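The Second Life of the Unddale Reading Room

When the Bellgate Library Trust took over the reading room at Unddale, the building had been closed to the public for two winters. The roof was sound, but the heating had failed and 64 boxes of local records were stored in the hallway. The Trust's first decision was to move the boxes to dry storage. Its second was to ask residents what they wanted the room to be.

The survey drew 102 replies. Most asked for longer evening hours and a quiet place to study. A smaller group asked for help with family history, a service the county had dropped years before.

Bukola Ajayi, who directs the program, began with the evening hours. The room now stays open until 9 p.m. through the school term, and nearly 100 readers use it in a typical week.
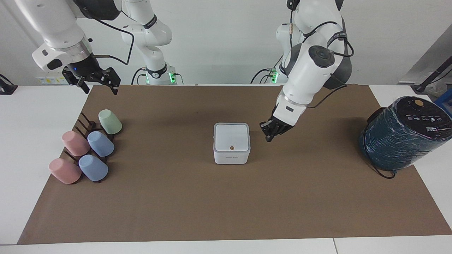
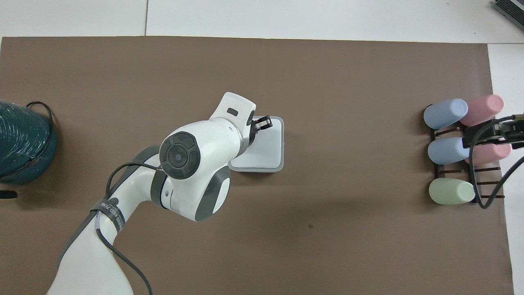

Family history took longer to restore. The parish ledgers had been indexed by surname only, under a system devised at Beleo and never fully adopted in Unddale. Staff are preparing a new index that also lists street and trade, so that a reader who knows only that a relative kept a bakery on Tamuno Street may still find the right page.

"People arrive with very little," Ajayi says. "A street, sometimes a first name. The index has to meet them there."

The Trust expects to open the first part of the index in February. Records of births and marriages will follow, subject to funding. Readers may request copies at the front desk, and there is no charge for residents of the district.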